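**Wrist camera: move it back, or use a wider lens?**

**hvilela**

Hello all. I am comparing two grippers for our sorting cell and I need some opinions before I order more parts. The first is a parallel gripper from Lollia, the second is the older Fimadora with the angular fingers. Both are tested on the same arm, with the same small camera at the wrist.

My problem is the camera view. With the Lollia I can see both fingertips and enough of the table. With the Fimadora I get only the point of one finger at the bottom, so my grasp detector has very little to work with. I prefer the Fimadora for all other reasons. It missed 9 picks from 200, and the Lollia missed 24.

This is what the camera gives me when the arm stands close to another dark assembly:

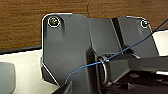 *Wrist view, Fimadora finger at the bottom. The blue wire is the only thing my edge filter finds easily.*

You will notice also the white line around the dark plates. The screw heads have the same white ring. My question is: do I move the camera back on a longer bracket, or do I keep the bracket and buy a wider lens?

Hélder

---

**manaia_p**

Longer bracket, no question. I went wide on ours two years ago and spent the whole of May fighting distortion near the corners, exactly where the fingertips were. Calibration looked fine in the middle and was useless at the edge.

And turn the sharpening off before you buy anything! Those halos look like the camera's own processing to me. Many of the small ones ship with it set very high.

---

**skhoury**

I do not agree about the bracket. If he moves the camera back, it will hit things when the wrist turns. On a small arm you lose real working space. A wide lens costs you one afternoon with a calibration board, and after this it is finished.

About the halo I am not so sure. It can be sharpening, but a bright background behind dark plastic can also do something like this. Hélder, what is your exposure mode?

---

**hvilela**

> what is your exposure mode?

Automatic. I did not touch it. The sharpening was on the default value, I think it is the middle of the scale but the manual does not say clearly.

Regarding the space: the bracket I can print would put the camera 36 mm further back. I did not yet check the wrist rotation with this.

---

**manaia_p**

> one afternoon with a calibration board

Samer, with respect, that was not my afternoon. It depends on the lens, I'll give you that. The cheap ones move in the thread when the arm vibrates and then you calibrate again.

36 mm is not much. Tape a piece of cardboard that size to the wrist and jog it slowly through your worst poses.

---

**nadine_q**

Can I ask why the fingertip must be in the image? We run a Fakhoury controller with a fixed camera above the bin, and the wrist camera is only for the last check. The gripper position comes from the encoder. For the table surface you do not need to see the finger.

The dark gray on dark gray bothers me more. In your picture the lower right goes almost black, and no lens will repair that. I would add a small light first.

---

**hvilela**

Nadine, the fingers on the Fimadora bend a little under load, so the encoder value and the real tip are not the same. For soft parts the difference is enough to miss. But I agree with you about the light, I have a ring light from the old Tistside setup and it should fit.

---

**skhoury**

If you add the ring light, fix the exposure manually. Otherwise it will change each time the white surface comes into view, and you will compare nothing.

I still say wide lens. A good one, with a lock ring.

---

**hvilela**

I did the cardboard test. It touches the forearm in one pose only, with the wrist turned fully back, and our program never uses this pose. So I print the bracket first, since it costs me almost nothing.

Sharpening is now at zero and the white line is much thinner. It did not disappear completely, so maybe both of you are a little right. Ring light comes next, with manual exposure, and then I repeat the 200 picks with each gripper.

---

**skhoury**

Fine, but put a limit in the software for that pose. Somebody will change the program later.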